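Building a pair of Cestus hand-held grippers

Cestus is a hand-held gripper you can print and put together in a shared workshop. You squeeze a trigger and two fingers close. A camera on the body records what the fingers see, and an encoder records how far apart they are. The recordings are used later to teach a robot arm the same job. The plans are free. This page covers the build as we did it at Trorcombe, with the changes we made.

Most jobs worth recording need two hands, so build two grippers from the start. Print both sets in one go and assemble them side by side.

Parts for each gripper

One printed body, left or right
One pair of printed fingers
One pair of soft black finger pads
One linear rail with carriage
One Wiseck encoder board
One wide-angle camera with its clamp
One marker mount and its printed markers
One coiled cable
6 short machine screws, plus 2 long ones for the handle

You also need a hex key set, a small file, double-sided tape, a caliper and a computer with a free port for each gripper.

Step 1. Print and clean up

Print the body with the handle pointing up. The fingers go flat on the bed. We used the settings in the plans except for the walls, where we added one. Clean the rail slot with the file until the carriage moves through it under its own weight. If it needs a push, keep filing. A stiff carriage can't be fixed with grease later, and you will feel it in your hand after an hour of work.

Check that the screw holes are clear before you go on. Ours had strings of plastic in them.

Step 2. Fit the rail and the fingers

Screw the rail into the body loosely. Put the carriage on, slide it to both ends, then tighten the screws a little at a time, going back and forth between the ends. Attach the fingers. Close them against a strip of paper and hold it to the light. The gap should be even from the tip to the base. If the tips meet first, loosen the finger screws, press the fingers together on a flat table, and tighten again.

Glue the pads in last. Wipe the seats with alcohol, press each pad in and leave the gripper clamped overnight. We rushed this on the first unit and had to scrape the pads out and start over.

Step 3. Wire the encoder

The Wiseck board sits in the pocket behind the rail. Route the cable out through the bottom of the body so that it hangs down near the wrist. Leave slack inside. A coiled cable is better than a straight one here. It stays off the table and gives when you reach.

Put a zip tie on the cable where it leaves the body, and pull on it hard. If the connector moves, do it again.

Step 4. Set the closed position

Plug the gripper in and open the monitor program. Close the fingers fully and read the number. On our right gripper it is 3471. Yours will be different. Write the number in the settings file for that gripper, then open the fingers all the way and write down that number too.

Repeat the closing test 5 times. If the reading drifts, the magnet is loose in its cup. Take it out, clean it and glue it back.

Step 5. Mount the markers

The markers are the black-and-white squares that let a second camera work out where each gripper is. Print them on matte paper. Glossy paper throws glare back at the camera and the marker drops out. Measure the black square with the caliper after printing. Printers like to shrink things, and the size in the settings file has to match what is on the paper and not what was on the screen.

Each marker needs a white border. Don't trim up to the black. Tape it down flat, starting from the center, and make sure no two markers in use have the same pattern.

Step 6. Test on something thin

Start with a sheet or a panel. A block will hide most mistakes in the fingers, and a thin part won't. If the fingers are not parallel the part turns as soon as it leaves the table. Hold it upright, tilt it both ways and watch whether it slips in the pads. 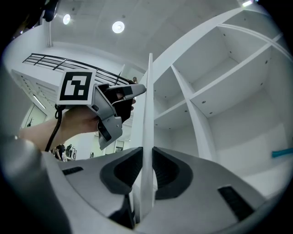 Once one gripper holds a panel without slipping, bring in the other one. Take the part from one hand to the other several times, slowly. This is where you learn how much the body of the tool gets in the way. The tips are a long way from your fingers, and the first few passes will feel clumsy. Move your feet and keep your elbows near your sides when you can.

Shelving is a good first place to work. It has straight edges to line up with, and compartments that make you think about the angle you come in from. A hand fits into a compartment far more easily than a gripper does. If the camera clamp hits the shelf, turn the clamp and not the camera, then repeat the lens calibration.

Wear thin gloves. The handle has print lines that rub, and gloves help when your palms sweat. Long sleeves should be snug at the wrist so they stay out of the trigger.

Step 7. Add the head camera

The camera on each gripper sees the pads very well and not much beyond them. A camera at head height fills in the rest. We use the Wibisono headband mount, which takes a small camera and a battery at the back for balance. Any mount will do if it doesn't wobble when you nod.

Tilt the camera down until both grippers stay in view with your arms half extended. Check it with your arms pulled in as well. Start the head camera first and the grippers second, then squeeze both triggers together once. That squeeze shows up in every recording and makes them easy to line up.

Move boxes and loose cables away from where you will be standing. With the tools in your hands you won't look down much.
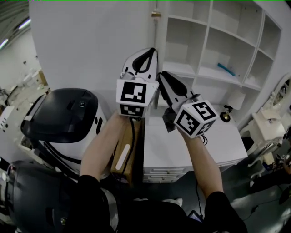 One reader wrote that the markers gave more trouble than all the rest of the build, and that the cure was to check them in the head camera's own recording before starting work. Marker tracking had looked fine at the bench, the message went on, and then failed as soon as the wrists turned. Adding a marker on a second face of the mount fixed it.

We agree, and we now do the same check. Record for a minute, turn both wrists as far as they go, and play it back. If a marker is lost on a normal movement, turn the mount or add a face.

Common problems

Fingers stick half open: dust or a plastic string in the rail. Blow it out before you take anything apart.

Encoder reading jumps: check the connector on the Wiseck board first, then the cable.

Pads peel at the edge: the seat was not clean. Replace both pads on that gripper, not just the bad one, or they will wear unevenly.

Left and right are swapped in the recordings: the computer gave the ports out in a different order after a restart. Set the names by serial number in the settings file.

Check the finger screws every Monday if the grippers are in regular use. Ours work loose at the base of the fingers before anywhere else.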